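Docs > Unari Planner > Set-up > 4.3 Picking from a crowded bin

Do this after hand-eye calibration. Doing it before is allowed, and the planner will happily grab air.

1. Open Grasp Settings and load the profile "long_thin". The default profile believes everything is a box.

2. Set Candidate Limit to 187. Higher values mostly give you time for coffee.

3. Set Wall Clearance to 3 mm.

CAUTION: Zero is accepted. The bin will let you know.

4. Turn on Split Touching Parts. When handles all look alike, the segmenter likes to report one very wide tool.

5. Run Dry Plan, then Pick at low speed.

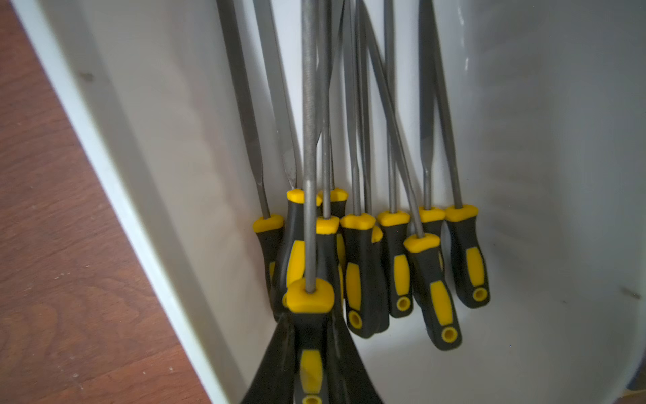

6. Keep the lift straight up until the shaft clears its neighbors, and only then allow wrist rotation.

NOTE: Error 2903 means "no path found." It also means "path found, but late." We are working on the wording.

Comments

Barış Kaplan: Step 4 fixed it. Two days on that wide tool.

Mwanahawa Laizer: Is 2903 getting split in the August release?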